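Subject: Re: [heroscience] Could the Flash breathe at top speed?
From: Marlene Lindemann

Hi all,

Loved Timo's question, I've been chewing on it since Saturday! 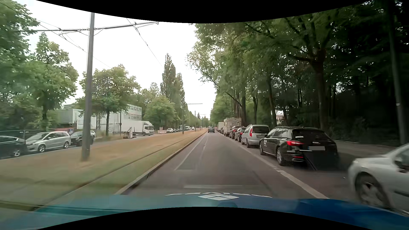
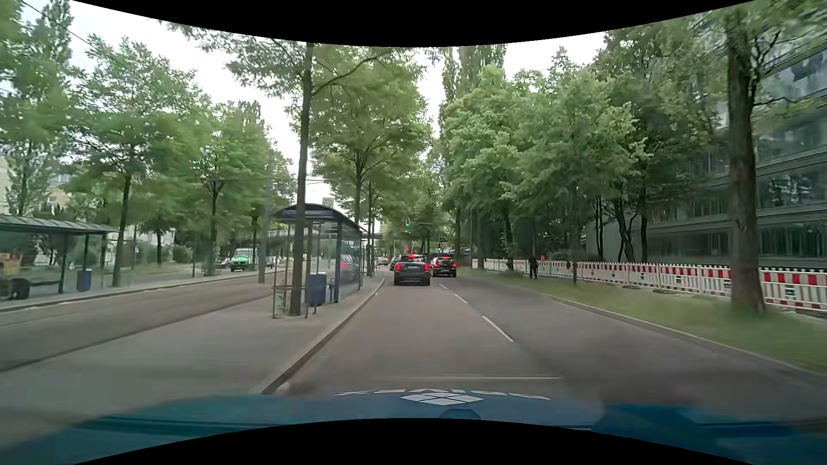

Straight road both times, seen over the blue hood.

Timo Oltmanns wrote:
> If he runs at 1,783 miles an hour, can he even
> inhale? And wouldn't his face cook?

Yes to the cooking, I'm afraid. That's more than twice the speed of sound, so the air piles up in front of him and gets really hot - hotter than a kitchen oven. Breathing is the fun part. He'd have plenty of air, only it would be rammed down his throat, so he'd want some kind of scoop that slows it first, the way a jet intake does.

Joaquín's idea was that he holds his breath for 9 seconds and stops. I like it! At that speed he'd cover over four miles per gulp.

Does anyone still have the issue where he runs across the lake? I want to work out the splash next.

Marlene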